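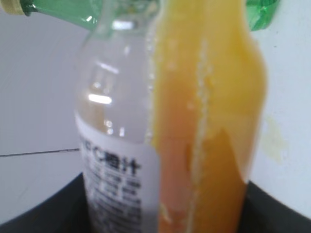
Rianne Van Rooij schrieb mir im November, ihre Saftpresse sei nach zwei Kisten Orangen dermaßen verklebt gewesen, dass sie den Hebel kaum noch hochbekam, und ob meine Omow das besser könne. Ja, kann sie! Ich presse mit der Omow 528 jetzt seit einem halben Jahr fast jeden Morgen (im Winter Orangen, sonst alles, was der Markt hergibt) und das Sieb ist unter dem Wasserhahn in nicht mal einer Minute sauber.

Was ihr wissen solltet: Der Kegel passt für Orangen und Grapefruits, für Limetten ist er mir zu groß. Für ein großes Glas brauche ich knapp 10 Hebelzüge, je nach Sorte. Die Füße halten gut auf Stein, auf Holz lege ich ein feuchtes Tuch drunter.

Lieferumfang: Presse, 2 Siebe, Auffangbecher
Farben: Creme, Dunkelgrün
Garantie: 20 Monate
Ersatzsiebe: bitte bei der Bestellung mit angeben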